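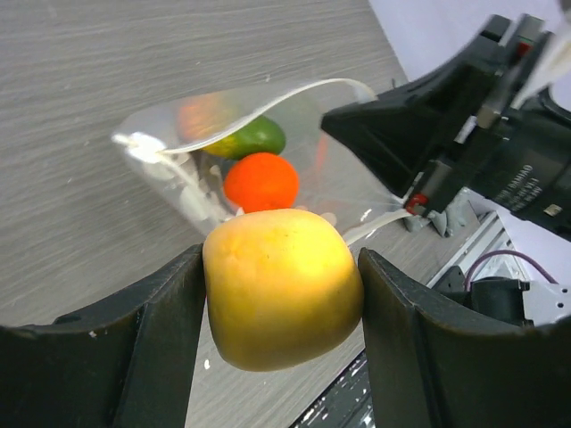
Zilo screening room – walk-through before the future-comedies season
Checked by: Oğuzhan Akgül
Month: January
Marks used: OK / NOT OK / SEE COMMENT

1. EXITS AND AISLES

1.1 Both exit doors open fully from inside: OK
1.2 Exit signs lit with house lights down: SEE COMMENT
Left one is lit. Right one is lit if you count a dull green glow that I had to cup my hands around to read. Last season's sheet has this down as "fine." I would like to know who was standing where when they wrote that.
1.3 Aisle lights: NOT OK
Row F is dark. So is row F on the last sheet, and on the sheet before it.
1.4 Aisles clear: OK
The cardboard time machine from the lobby display has been moved out of the side aisle. It should stay out. I was told it "folds flat." I tried it and it does not.

2. SEATING

2.1 Seat count matches posted limit of 191: OK
The flyer for the opening double bill says "room for everyone." Please take that line off the flyer.
2.2 Seats fixed to floor: SEE COMMENT
Huvis tightened the back rows in the fall and left a note saying all bolts were done. Two people leaning on row K can make it rock. Call them back, and have somebody in the room while they work.
2.3 Wheelchair spaces marked and free: OK
Tape is peeling at the corner of one.
2.4 Armrests, cup holders, sharp edges: NOT OK
One cracked cup holder, row C. I put a strip of tape over it. Tape is not a repair and I don't want to read next time that it was repaired in January.

3. PROJECTION BOOTH

3.1 Lamp hours: 956
Clarnero says this model is good for a lot more. Clarnero also sells a service plan that begins with "don't worry about the lamp." I'd write the number down every week and look at it ourselves.
3.2 Fan running, vents clear: OK
Dusty, wiped.
3.3 Extinguisher in booth, tag in date: OK
3.4 No food or drinks in booth: NOT OK
Nacho tray on the amp rack. There is a sign.
3.5 Emergency stop brings up house lights: SEE COMMENT
It does, after 26 seconds. The manual describes this as "immediate." Timed it again with the same result. In a dark room with people already on their feet, that's a long wait, and I'm not signing this line until someone from Clarnero comes out and does it in front of me.

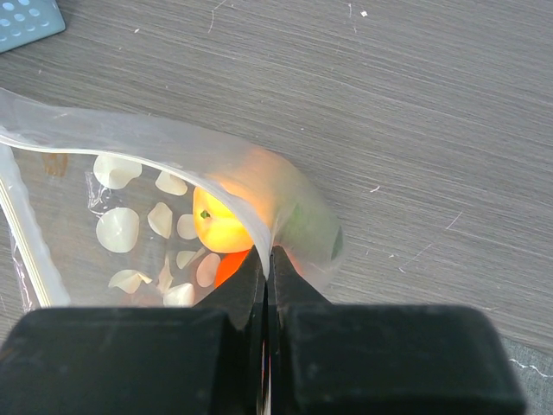 Rafferty Rosenthal: I ran the booth for the midnight shows last summer and the lights came up right away every time I hit the stop. Are you sure you weren't on the slow fade setting? It's a menu item, they hide it under "ambience." I'd check that before we pay for a visit.

Checked it. Slow fade was on. With it off, the lights come up at once, so Rafferty is right and I've changed 3.5 to OK for today. I still don't see why a stop button should obey a menu called ambience. Anyone can switch it back by accident and we'd find out at the worst time. Added as 3.6 below.

3.6 Slow fade OFF, checked before each show: OK today
Initial it every time. Ditto marks don't count.

4. SOUND

4.1 Level at middle seat with loudest reel: OK
Used the monster truck trial from the second feature.
4.2 Level at front corner seats: SEE COMMENT
Too loud for me, fine for Rafferty. We need a meter. "Fine for Rafferty" can't go in the log.
4.3 Speaker mounts: OK from the floor
Nobody has been up the ladder, so I can't say more than that.

5. LOBBY AND SNACKS

5.1 Popcorn machine cord and plug: OK
5.2 Floor mat flat at the door: NOT OK
Curls up on the Mercado side. Replace it.
5.3 Sports drink fountain for the theme night: SEE COMMENT
The plan has it next to the power strip for the poster lights. Move one or the other. I've heard the argument that it's funnier there.
5.4 Strobe warning posted at the box office: NOT OK
It's on the website, at the bottom, in gray. Put it on the door.

Open items: 1.2, 1.3, 2.2, 2.4, 3.4, 4.2, 4.3, 5.2, 5.3, 5.4
Signed for the rest: O. Akgül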